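Steltness

Steltness is a two-arm tabletop robot kit sold by the company Mesutari. It is made for teaching and testing of handling tasks, mainly with kitchen objects such as plates, bowls and cups. The kit is delivered in parts and is put together by the buyer. It is used by small laboratories, technical schools and some private owners.

Contents

1 Background
2 Arms and grippers
3 Plate handling
4 Software
5 Versions and sale
6 Reception
7 See also

Background

Mesutari was started by Aarne Ruotsalainen and Damian Śliwiński, who had worked together before on packing machines. Their first product was a single arm called Pleltedero. It could lift small boxes and bottles, but it had problems with wide, flat things. When a plate was held at one side only, it turned in the gripper under its own weight. Users wrote about this often, and many of them bought a second Pleltedero and placed it opposite the first one. The company then decided to design a kit with two arms from the beginning.

The name Steltness was proposed by Śliwiński and has no meaning in any language, as far as the company knows.

Arms and grippers

The two arms of the kit are the same in length and in the number of joints. They can be fixed to one table or to two separate stands. Mesutari advises to place them so that both grippers can reach the middle of the work surface without the elbows meeting.

Each arm ends in a gripper with replaceable fingers. The standard fingers are narrow at the tip. A wider set, with flat blades, is sold separately and is advised for dishes and trays. The cables run on the outside of the arm. This makes them easy to change, but the owner must leave enough free length at the wrist, or the cable will pull when the wrist turns. The manual gives a full page to this point.

Plate handling

The task for which the kit is best known is the moving of plates in and out of a dish rack. The method in the manual uses both arms at the same time. One gripper pushes from the rim side while the other presses on the inner face, and the plate stays upright between them. The force comes from the position of the two arms toward each other — neither gripper needs to close on the plate by itself.

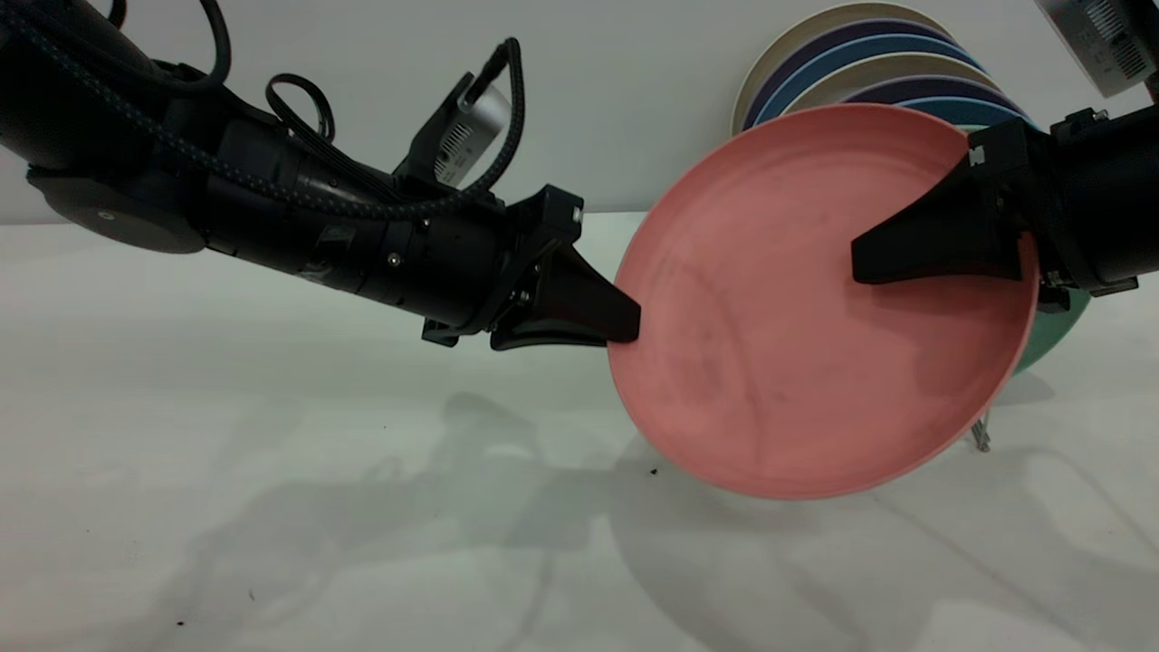 Software

The control program is named Kubiak and comes with the kit. It runs on an ordinary desktop computer. Motions can be recorded by moving the arms by hand, or written as a list of positions. The two arms share one clock, so a movement of the left arm can be made to wait for the right one.

Kubiak was written mostly by Teodor Zawadzka. A new release of 23 Dec 2023 added a setting for the pressing force, which before had to be changed in a text file. The release also corrected an error that made the arms stop after 400 recorded positions. The present limit is 600.

Versions and sale

Steltness is sold in a school version and a laboratory version. The mechanical parts are the same. The laboratory version adds extra fingers, longer cables and a support contract of 19 months. The school version has a lower top speed, and this limit can not be removed by the user. Spare parts can be ordered one by one.

Reception

Rafferty Park, who reviewed the school version for a newsletter for technical teachers, liked the clear assembly plan and the price of the spare parts. He found the first calibration too long for a single lesson and advised to do it the day before. He also wrote that thin plates were harder to hold than thick ones.

Miłosz Gajewski compared Steltness with a pair of Pleltedero arms on the same table. In his opinion the older pair is still enough for cups and bottles — for plates he preferred the newer kit, mainly for the shared clock. His main complaint was about the outside cables, which he tied down again after each change of fingers.

See also

Pleltedero
Kubiak (software)
Two-arm manipulation
Dish rack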